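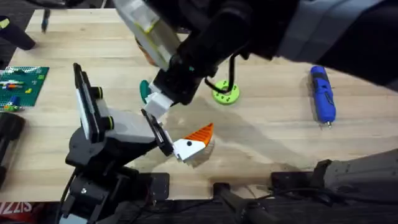

Speaker notes – "Do we really need to fix that?"
Furnton toy repair evening, Wednesday

Start without the slides. Ask who has a box of broken toys at home that they mean to get to. Wait for hands. Mine has been in the hall closet since April of some year I no longer remember.

I was asked to give a cheerful talk on mending toys. I'm in favor of mending toys. I'm less sure about most of what gets said on the subject, so that's what you're getting.

Claim one: small toys are easy to repair. Small toys are hard. A rocking horse gives you something to clamp. A piece that looks like a bird's head, one dot for an eye and an orange ridged crest on top, gives you very little to hold and a joint the size of a lentil. Put glue on it and half the glue goes on your thumb. (Pause. Show thumb.)

Claim two: you need a rotary tool. Every starter list has one. I own a blue one and I like it, and I'd still tell most of you to leave it in the drawer. On soft plastic it melts a groove before you've noticed you pressed. Hand file first. If the file takes more than 23 strokes, fine, go get the tool. The number is mine and I can't defend it.

Claim three: a good bench makes good work. The people at Mumow will sell you a butcher-block top and I won't pretend it isn't nice. Pale wood does one useful thing – you can see an orange part when you drop it. It does nothing for you if you drop a beige one. I worked on a kitchen table with an old sheet over it for years and the repairs came out the same.

Skip this bit if running late: the Hukier glue test. They sent 3 tubes, I used 2. Both held on the shelf. Neither has met a four-year-old, so I don't count it as a result.

Now the part people argue with. Our sign-in book has 251 toys in it. We write down "repaired" when the toy leaves the building. We don't write down whether it was still in one piece a month later, and until we do I don't think we should put that figure on a poster. Expect grumbling from the left side of the room. Let them grumble.

What I'd try instead:
Ask the child which part matters. It's often not the broken one.
Dry fit everything before opening the glue.
Keep loose parts in a lidded tub with the toy's name on it. Not a bowl. Bowls get moved.
Put the toy back down for a day before anyone tests it.

Questions. Somebody will ask about eyes that come off and go in mouths. Answer: if the child is under three, don't repair it, replace it. No exceptions, and don't get talked into one by a grandparent.

Somebody will also ask about the café. Oh is open until nine, the door on the side street sticks, push hard.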